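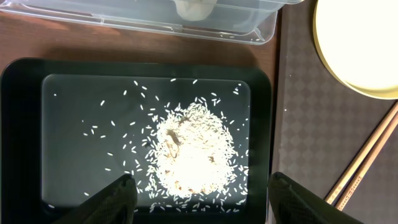 3.2 Equipment planning and cost

The budget for the handling cell was drawn up before any task had been fixed, and most of it went on the arm. Grippers, fingertips, trays and spare parts were put on one line headed "consumables", which proved too small. This section sets out what we bought, what we would buy again, and how the food handling tasks changed the order of spending.

Loose grain was the hardest material on the list to plan for. A block or a cup can be priced by size and weight, and a gripper chosen to suit. Uncooked rice spreads over the tray floor, and single grains end up well away from the heap (Figure 4). The two-finger gripper already on order from Lavport was kept, and we put the money saved into fingertips with a textured surface. Each pair cost 169 euros. We ordered 11 pairs in September and had used seven by the end of the trials.

Figure 4. Rice task seen from the wrist camera, with the gripper fingers open on either side of the heap in a black tray. Chopsticks lie on the placemat to the right.

The wrist camera was a late addition. Nilton Huamán had asked for a fixed overhead camera only, on the grounds that one mount is cheaper to maintain than two. In the first trials at the Huanca site the arm blocked the overhead view whenever it reached into a tray, so a small camera from Ikden was fitted at the wrist. With its bracket and cable it added 529 euros to each arm. Cable wear was not budgeted for and should be.

Trays, placemats and tableware were bought from ordinary shops. Walter Ríos kept the receipts under a separate heading, and we suggest that other groups do the same. Dark trays were chosen for the white rice, as this makes stray grains easier to find in the recordings. Clear tubs with lids are useful for storage but show strong reflections under bench lights, and matt ones may be worth the small extra cost.

Cleaning time was left out of the first plan altogether. Resetting a grain task by hand took up to 11 minutes, far longer than for solid objects, and staff hours soon passed the price of the fingertips. The revised plan, which was also used for the second cell at Enley, gives resetting a line of its own.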